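Sorting and Storing Small Parts: a Group Report

Group members: Pin-yu Lam, Siu-ming Tsang, Feng-yi Kong
Supervisor: Jarosław Jakubowski
Submitted 19th April

1. Background

The craft and design store at Jodetbridge holds small blocks, offcuts and fixings that are handed out at the start of a class and come back mixed together. The store list gave 1813 pieces when we began. Most of them were in deep cardboard boxes with the lids missing, and a person looking for one size of block had to tip the box out on a table to find it. Our project was to choose a tray system for the small blocks and write a set of rules for putting them away.

We limited the work to the blocks used in the first-year stacking exercise. There are 222 of these. The rest of the store was left as it was, except that Feng-yi moved the fixings to a higher shelf so that we could use the lower one.

2. Choice of tray

We looked at two kinds of tray. The first was the Clusport, a deep box with dividers that clip in. The dividers came out whenever the box was carried by one end, and we dropped it after the first week in March. The second was a shallow open tray made in the school workshop to a drawing by Siu-ming. The drawing went through five versions. The early ones had corners too tight to get a fingertip into, and version three was too long for the shelf.

Colour was discussed for longer than it should have been. Pin-yu wanted the inside to be dark so that a bright block shows up against it, and the outside to be a colour not used for any of the blocks. We settled on purple with a black interior. Red is the easiest colour to see in it. We have not tested the tray in poor light, which we should have done — the shelf is at the dark end of the store.

3. The table

Sorting is done on a plain white table against the wall. We kept to one rule, that a block is either on the table or in a tray and never on a lid, a chair or the window sill.

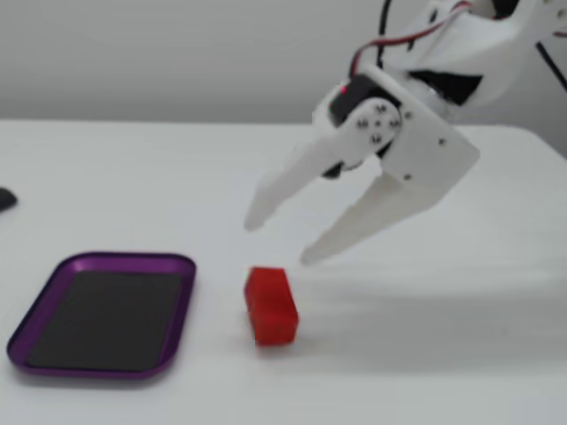
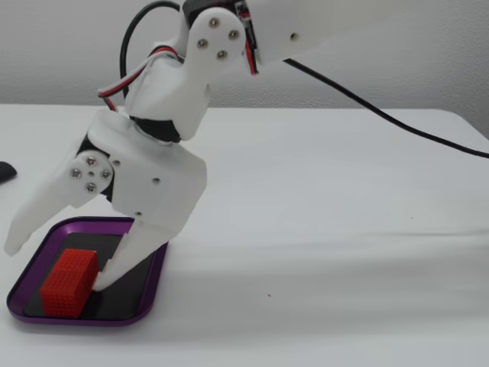
The purple tray on the white table, with a red block.

The rule sounds fussy but it made a difference to the time taken at the end of a class. When we watched the old method, people made small piles wherever there was space and then forgot one of them. With the tray beside them they put the blocks straight in.

4. Putting away

The written instructions are kept short and are taped inside the store cupboard door:

Put the tray on the table before you take the blocks out.
One colour to a tray.
Lower the block in, do not drop it.
Check the floor.
Trays go back on the lower shelf, label outwards.

5. Results

Before the change, clearing up after the stacking exercise took 17 minutes. We did not get a fair second timing because the next class was a smaller one, so we can only say that it felt quicker. Yen-ting Lam, who teaches the exercise, has asked for the same trays for the offcuts.

Two problems remain. The paper labels peel at the corners, and the trays do not stack. Siu-ming has drawn a version with a raised lip, which the workshop has not made yet.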